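Workshop notebook, two-arm cell in the front room
March 21, 2020

Starting again on a new page, as the old one is full of cable numbers. Today is all about the grippers and the arm offsets. Kathleen Brennan did the morning part with me by telephone, and I write down what we agreed so that we do not have the same discussion next week.

State at start. Both arms power up, light on the body is green. The left gripper closes later than the right one when both get the same command. I first blamed the controller, but when I exchanged the two gripper cables the delay stayed on the left. So it is in the gripper itself, or in its last connector. I opened the connector, found one pin a little bent, straightened it with the small pliers and closed it again. After this the delay was shorter but I could still hear it.

Then I cleaned the finger slides on both sides. The left slide had grey fluff in it, packed behind the finger root. I removed it with the dry brush, wiped, and put one very thin film of the Maka grease. Please do not put more than this. In February we put too much and the fluff stuck to it like to honey. After cleaning, left and right close together, as far as my ear can judge.

Cycle counter on the left gripper was at 2,000 when I opened it. Our rule from Wukel's old sheet was to clean the slides only when there is a fault message, and I think this is too late. There was no message at all today.

The work the cell must do is with the light-blue plastic pieces, and the black container on the floor between the arms is the target. I put the cell back on this task after the cleaning.
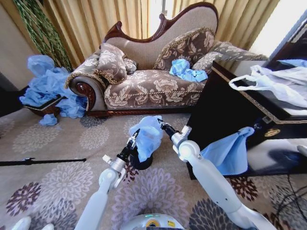
Why clean the slides by counter, if the gripper gives no fault message?
The controller only reports a fault when the finger does not reach its end position within the time limit. A dirty slide makes the finger slow long before this, and a slow finger on one side spoils any movement where both hands must close together. From now on we brush the slides every 400 cycles and write it in the table on the inside cover.

Second subject, the offsets. After the connector work I did not trust the left wrist zero any more, so I did the zero routine on both arms. Order that works for me:

Arms to rest position, brakes on.
Power off at the body, wait until the green light is out.
Check by hand that the wrist covers sit flat. The left one had a screw which was turning freely, I replaced it.
Power on, load the saved zero, then move each wrist by hand to the mark.
Save under a new name. Never over the old file!

I made the mistake to save over the old file for the right arm. Luckily Kathleen had a copy from Breathnach's visit and she sent it to me. Difference between old and new zero is very small on the right, more on the left, which I expected after the bent pin.

One more point for the right arm. When it reaches far out to the side, towards the cabinet, the elbow comes close to its soft limit. I changed the limit for the reach from 400 to 410 in the settings file and left the inner limit as it was. Speed for far reaches stays at the slow value until we have more hours on it.

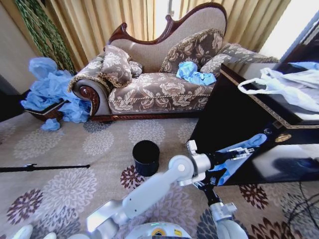
I also looked through the arm cables by hand, from the body to the wrist. No cuts. The sleeve on the left is a little worn near the elbow and I put tape there for the moment. A new sleeve is on the Nundum order, together with two spare connectors and the wrist screws, a bag of 100. We will not need so many but they do not sell less.

The cables on the floor should be fixed. I asked already for flat covers. Until they come, whoever starts the cell walks along the cable first and looks that nothing is under tension.

Last work was the grip force. With the clean slides the old force value was too high, the motor current rose at every close. I lowered it by one step on both sides, then one step more on the left only, and here the currents were equal. Values are in the settings file with my initials.
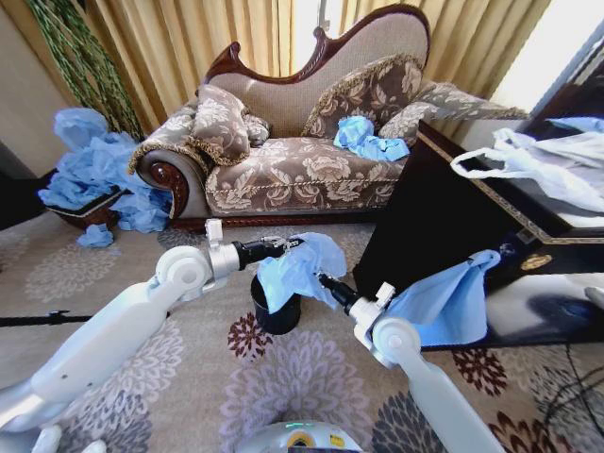

Must the grip force be set again each time the slides are cleaned?
Only if the motor current at closing has moved away from the value written in the table. Close both grippers without load a few times, read the current, and compare. If left and right agree with the table, leave the force alone.

Open for Monday: second reading of the left current with the arm warm, tape on the sleeve to be checked, copy of all zero files to Kathleen. The old bent connector half I kept in the tin with the fuses.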